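Tote (materials handling)

A tote is an open or lidded container used to hold and move loose goods within a warehouse, workshop or factory. Totes differ from cartons in that they are reused many times and are made to fixed outer sizes, so that they fit racks, trolleys and conveyors.

Construction

Most totes are moulded in plastic or folded from sheet metal. Metal types are heavier but hold their shape under load and tolerate sharp parts. Sloping sides allow empty containers to nest, which saves space on return journeys. Straight sides give more usable volume for the same floor area. The rim is usually turned over or thickened for stiffness.

Sizes and loading

The Jevano pattern, common in small parts stores, is 60 cm long and 44 cm wide. Containers of this pattern are stacked no more than 5 high when full. The shorter Kuvley pattern has the same width and shares its lids.

Wear

The floor of a metal container wears faster than its walls, as hard goods slide across it each time it is filled or tipped.

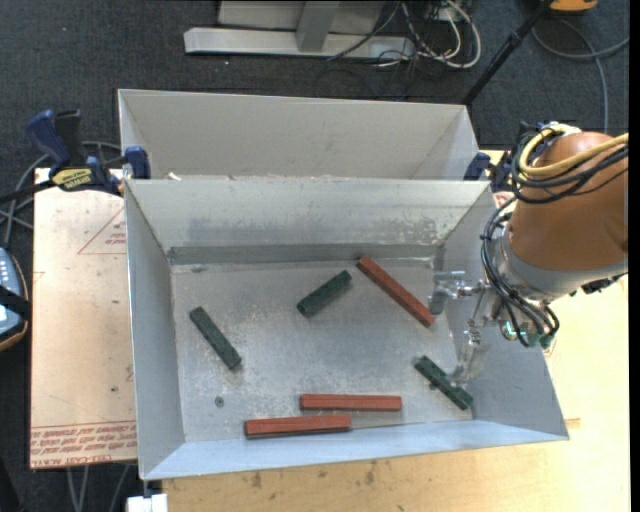

Surface scratches do not affect strength. Dents in the rim are more serious and may prevent stacking. At the Piltby depot, containers are inspected every 3 months, and those with split corners are withdrawn for repair or scrap.

See also: Pallet; Crate; Arancibia rack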